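The Return of the Kitchen Table

Home & Living, 05/04/2013

In Histberg, the planning office keeps a file of floor plans for every apartment built in the town after the war. Spread out in order, they tell a simple story. The kitchens of the early buildings are small rooms with a door, and a table is drawn against the wall. Later the door goes, then the wall goes, and finally the table goes too. What replaces it is a counter with stools.

The newest set of plans, for a block of 293 apartments near the Gretside canal, brings the table back. It is drawn in the middle of the room, with space on all sides. The builder says buyers asked for it. People who had lived with a counter for years wanted somewhere to sit down properly, put a laptop, help with homework and leave a jigsaw puzzle overnight.

Furniture sellers have noticed the same thing. Husar, a family store that has sold household goods in Gretside for three generations, gave up half of its sofa floor last June to make room for tables. Most of what it sells is plain. Customers come in with a tape measure and a rough drawing, and they want to know three things: how big, how much, and what happens if someone puts a hot pan on it.

The size question is harder than it looks. A table that seats six in the showroom can fill a small kitchen from wall to wall. The rule the store gives out is to allow three feet from the table edge to the nearest wall or cabinet, so that a person can pull out a chair and another person can still get by. In many older apartments that leaves room for a table only 30 inches wide. It works for two plates facing each other, with the serving dish left on the stove.

Round tables are often suggested for tight spaces, and they do have no corners to bump into. But a round table can't be pushed against a wall without wasting part of it, and a small one holds less than people expect. A drop-leaf is the old answer. It went out of fashion because the hinges on cheap ones sagged, and better hinges have made it worth a second look.

Price follows material more than size. Solid hardwood costs the most and can be sanded back when it gets marked. Veneer is a thin layer of real wood over a board core, and it can be sanded once, lightly, by somebody patient. Laminate can't be sanded at all but shrugs off most of what a family spills on it. Pale finishes outsell dark ones at Husar by a wide margin. They make a small room feel less crowded, and crumbs don't show.

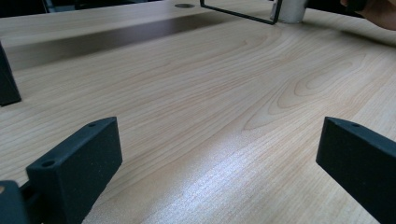
What the old tables were for

The kitchen table has never been only for meals. In the farmhouses outside Histberg it was where bread was kneaded, where chickens were plucked and where the accounts were done on Saturday night. The local museum has one on display that is nearly 8 feet long. One end is worn into a shallow dip from the dough. The other end has ink stains and a row of knife cuts, evenly spaced, that the museum thinks were used for measuring cloth.

Town tables were smaller and worked just as hard. When the shoe factory in Gretside sent work home, families stitched uppers in the evening after the plates were cleared. The factory paid by the dozen pairs, and a bundle of 12 was expected back in the morning. A few households kept a board to lay over the table so the awls wouldn't mark it. Most didn't bother.

By the time the factory closed, the work done at home had changed. There were sewing patterns to cut, radios to fix, forms to fill in. The table still had to do for all of it. A family with a dining room used it on holidays and kept the door shut the rest of the year to save on heating.

The counter arrived with the idea that cooking should be quick and that whoever did it should be able to see the television. It had real advantages. It gave storage below and a place to put groceries down. What it didn't do well was let four people look at each other. People on stools sit in a row, as they would at a bar, and they tend to leave when the food is gone.

Small children are the other problem. A stool high enough for a counter is a long way from the floor, and a booster seat on top of it is worse. Several of the parents among Husar's customers bought a table in the same month their first child started sitting up.

Living with one

The makers are adjusting too. Jostar, a workshop on the edge of Histberg with 9 employees, used to build mostly shop fittings. It now makes tables four days a week. Its best seller is a plain rectangle with the legs set right at the corners, so that a chair can go anywhere along the side. The workshop once offered a version with a center pedestal and dropped it after too many people complained that it rocked when they leaned on the end to stand up.

Wobble is the most common complaint about any table, and usually the floor is to blame. The workshop's advice is to turn the table a quarter of the way around before reaching for a folded napkin. If that doesn't do it, a felt pad under the short leg will. Screw-in feet are better still and can be added to nearly any wooden leg with a drill.

Heat and water do the most damage. A white ring is moisture trapped in the finish and will often fade on its own over a few days. A black ring has gone into the wood and won't. Wipe up spills when they happen, use a mat under anything from the oven, and don't leave a damp cloth lying on the surface overnight. Spray polish isn't needed. It builds up into a film that grabs dust, and getting it off again is an afternoon's work.

Light matters more than people plan for. A single lamp hung low over the table makes it a pleasant place to eat and a poor place to read a contract. A glossy top will throw the light from a window straight back at anyone sitting across from it. Satin finishes cost the same and are easier on the eyes.

Then there is the matter of clutter. A flat surface near the front door will collect mail, keys, chargers and school notices until there is no room for a plate. Some households clear it completely every night. Others give up one end and eat at the other. A small shelf or rack for the things that always pile up takes care of most of it, provided it has a regular place and doesn't wander.

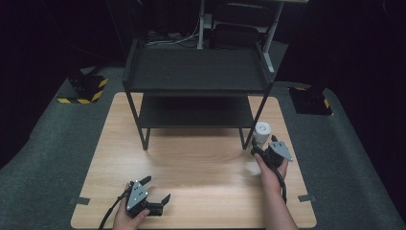

Is a secondhand table worth buying?

In most cases it is, if the joints are tight. Push the top sideways with one hand. If it sways, look underneath to see whether the legs are held by bolts, which can be tightened, or by glue that has let go. Surface scratches are cheap to fix. A split running through the top isn't, and neither is a smell of smoke or damp.

The secondhand market has grown along with the new one. Estate sales in the villages around Gretside used to end with the kitchen table left out in the yard, free to anyone with a truck. Now it is often the first thing to sell. Buyers cut down the long ones, which upsets the museum, and paint the legs, which upsets the dealers.

There is one size that still doesn't move. The big formal dining table, with a matching set of chairs and two extra leaves in a closet, sits in the back of most used furniture stores with a low price on it. It needs a room of its own, and few of the new apartments have one. Husar took in a walnut set last year, complete with 12 chairs. The chairs went quickly, in pairs. The table is still there, and the staff eat lunch on it.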